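Search the magazine
Enter a keyword
Go

The small parts that arrive in tissue

Packing is seldom considered part of the design of an object. At Trondidwood, where replacement fittings are supplied for furniture made decades ago, it is treated as the last stage of manufacture, and it has its own bench, its own written procedure and its own staff.

The firm holds 1313 different parts in stock. Most are small enough to sit in the palm of a hand: corner blocks, spacers, feet, runners and catches, many of them for cabinets that have been out of production for a generation. Almost 2000 parcels left the building in May, the greater share of them containing a single item.

Oratile Adams, who is responsible for dispatch, took charge of the bench after a review of customer complaints. The review found that parts were rarely lost and seldom wrong. They were, however, often scratched. A fitting that will be seen every day on the front of a cupboard must arrive without a mark, and a thin scratch on a dark finish is difficult to hide.

"We had been using boxes that were too large and filling the space with whatever was to hand," she explains. "The part travelled from one end to the other all the way to the customer's door."

The present method is simple. Each part is placed on a pale, clean surface, checked for dust and turned over once. A sheet of thin wrapping is crumpled by hand before use, as a flat sheet slides against a smooth face while a crumpled one holds to it. Parts with steps or sharp angles receive particular care, for it is at the outer corners that wrapping tears first.

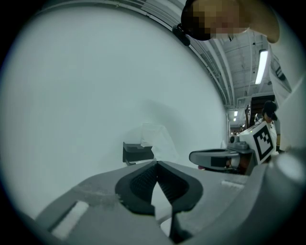
A small black block with stepped edges and a crumpled, translucent white sheet.

Two kinds of sheet were compared before the procedure was adopted. The first, a tissue supplied by Dervishi, was found to fold well and to leave no residue. The second, a thin film sold under the name Flevix, resisted damp more effectively but tended to spring open unless it was secured. The firm now keeps both at the bench. Tissue is the usual choice, and film is reserved for parcels going by sea.

Krešimir Petek, who restores cabinets and has ordered from the firm for many years, regards the change as overdue. His own workshop keeps every sheet that arrives. They are smoothed, stored in a drawer and used again between polished shelves — a habit he learned during his training and has passed on to his apprentices.

The question of waste has not been settled. The firm estimates that a wrapped part takes 60 seconds to prepare, and a shorter procedure using moulded card trays from Drolteck is under trial. Ms Adams has reservations. A tray must be cut to the shape of the part, and with so many shapes in stock the trays would soon require more shelving than the fittings themselves.

The trial continues until the end of the summer. Customers taking part will find a reply card enclosed with their order, on which the condition of the part on arrival may be recorded.

Related articles
Choosing a drawer runner for an older chest
The return of the repair bench
Card, cloth or paper: storing polished shelves
What to ask before ordering a replacement foot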